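News > Food and Drink > Press Releases

Shares 4 | Comments 2

Taltden Bakery Brings Back Thick-Cut Ignacio Loaf for Home Toasters

TESTINHOLM, March 19, 2025 – Taltden Bakery said today that it is bringing back its thick-cut Ignacio loaf, a plain white bread sliced for toasting at home. The loaf goes on sale this week at the bakery's own counter in Testinholm and at all Prokar grocery stores.

Taltden stopped selling the Ignacio already sliced when its old slicing machine wore out. The bakery went on making the bread, but only as a whole loaf. Customers kept asking for the sliced version, and many of them said they had trouble cutting an even slice at home with an ordinary kitchen knife.

"People like this bread for breakfast, and they don't want to saw at it first thing in the morning," said Gladys Chege, owner of Taltden Bakery. "We heard that at the counter most days. We bought a new slicer, and then we had to decide how thick to cut it."

Deciding took most of the winter. The bakery wanted a slice thick enough to stay soft in the middle but thin enough to go into a regular toaster without being pushed down. Staff brought in toasters from their own kitchens and tried the bread in each one. Several early cuts were dropped, including one that tasted good but caught on the way out and tore at the top.

In September, Taltden gave sample bags to shoppers at Prokar stores and asked them to fill out a short card. The bakery received 1,865 cards. Most people who sent one in said they ate the bread as toast, with butter and nothing else. The next most common use was a fried egg on top. The complaint that came up most was about the bag, which was hard to close again once it had been opened.

The new bag is longer and comes with a paper tie. It holds a full loaf with both end pieces. Taltden had planned to leave the ends out, but enough people wrote on their cards that they wanted them.

"I was on the side of taking the ends out, and I lost," said Vasanthi Khondokar, head baker. "My neighbors use them for bread crumbs. One person wrote that the end piece is the only part her son will eat."

Khondokar said the recipe has not changed. The dough is made with flour, water, salt, yeast and a small amount of milk. It rests overnight and is baked on the floor of the oven. Loaves cool fully on racks before they are sliced, and they are bagged the same morning. The slices are not perfectly even from one end of the loaf to the other, as the bread is shaped by hand and rises a little differently each time.

The bakery will make 2,000 loaves a week to start. Prokar stores will get deliveries in the morning, and the loaves will be on the bread shelf near the front of each store. Any left at closing will be marked down the next day.

"Our shoppers remember this loaf, and they told us so on the cards," said Jaxon Fraser, bread and dairy buyer for Prokar. "We are giving it a full shelf at every store and will look at the orders again after the first month."

The whole Ignacio loaf will still be sold at the Testinholm counter. Customers there can also have one sliced while they wait, at the same thickness as the bagged bread or thinner.

The loaf keeps for 4 days in its bag at room temperature. It can also be frozen, and frozen slices can go straight into the toaster on a lower setting. Taltden does not recommend keeping the bread in the refrigerator, where it dries out faster. The bread contains wheat and milk. It is made in a bakery that also handles eggs, nuts and sesame.

About Taltden Bakery

Taltden Bakery makes bread and rolls in Testinholm and sells them at its own counter and through Prokar grocery stores. The bakery is owned by Gladys Chege.

Store orders: Hélène Gill, Taltden Bakery sales desk
Press questions and sample loaves: Elfriede Wyss, Taltden Bakery office

Toasting the Ignacio

Taltden suggests starting on a medium setting and giving the bread a second, shorter turn if it needs more color. The slice is thick and slightly irregular, with a speckled golden-brown crust and a pale, porous crumb, and the crust will darken before the middle does. An ordinary two-slot toaster like the black one here is the kind the bakery had in mind when it chose the cut. Let the toast stand for a minute before buttering, then move it to a plate. Topped slices are easier to eat with a knife and fork.

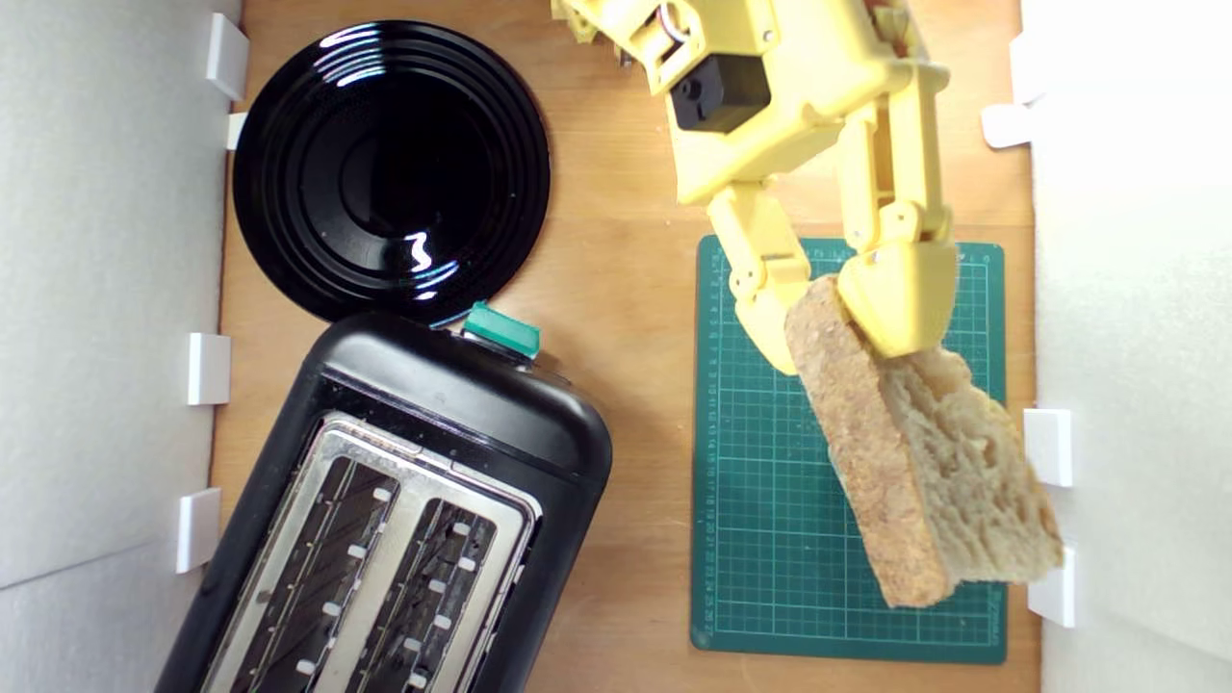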